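# Prudent (software)

**Prudent** is a grasp-planning and control package for two-fingered grippers, developed by Wakness and first released in August under the working name Vilela. It takes camera images from close to the fingers, estimates where an object lies between them, and sends opening and closing commands to the hand. Its makers describe it as a general tool for handling household objects. The evidence for that description is thin. 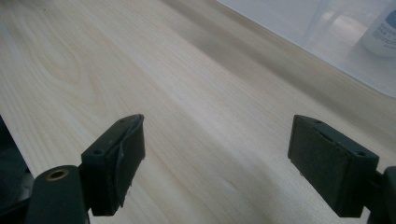 Arben Atanasov has argued that most of what is credited to the planner is really the work of the person who chose the training recordings, and that a fair test would let a stranger choose the table. Wakness has not published such a test.

## Design

The package has three parts: a perception module, a planner and a low-level controller. The perception module works on single images and keeps no memory of earlier ones, so an object hidden behind a finger is treated as absent until it can be seen again. The planner then proposes a finger width and an approach angle, each with a confidence score. The controller carries out the highest-scoring proposal, provided that it clears a threshold set by the user.

How the score should be read is disputed. The manual calls it a probability, but the release notes for the second version admit that it was never calibrated against real outcomes. A score of 0.9 may mean a safe grasp on one surface and very little on another.

### Empty gaps

An early fault concerned views with nothing between the fingers. The planner was trained almost wholly on recordings in which a grasp was about to take place, and it tended to propose one whether or not there was anything to hold. Strong wood grain and soft shadows were the usual triggers. The remedy was to add 350 recordings of bare surfaces and a separate check that can return "no object".

The check reduced false closures in Wakness's own trials. It also made the system slower to accept thin, pale items such as paper and card — a cost mentioned only in a footnote to the manual.

### Finger wear

The software holds a fixed model of the finger pads. Worn or lifting rubber changes both the outline seen by the camera and the friction at the point of contact, and neither change is measured. Users are told to run the calibration routine every 200 grasps, although no study is cited for that interval.

## Evaluation

The main published trial covered 2305 attempted grasps in a workshop at Nusstead. The report gives an overall success rate but does not break it down by object, and attempts stopped by the operator were left out of the total. Without the number of stopped attempts, the rate cannot be compared with that of any other planner.

A smaller repeat used nine objects, all of them present in the original training set. It tells readers little about unfamiliar things, the case for which the package is chiefly advertised.

## Tooling

Prudent comes with a log viewer that plays back images alongside the planner's proposals. Even its critics tend to rate this part highly — several teams are said to use the viewer with other planners and leave the rest uninstalled. Logs are stored in an open format. The training recordings are not available.

## See also

- Grasp planning
- Confidence calibration
- Visual servoing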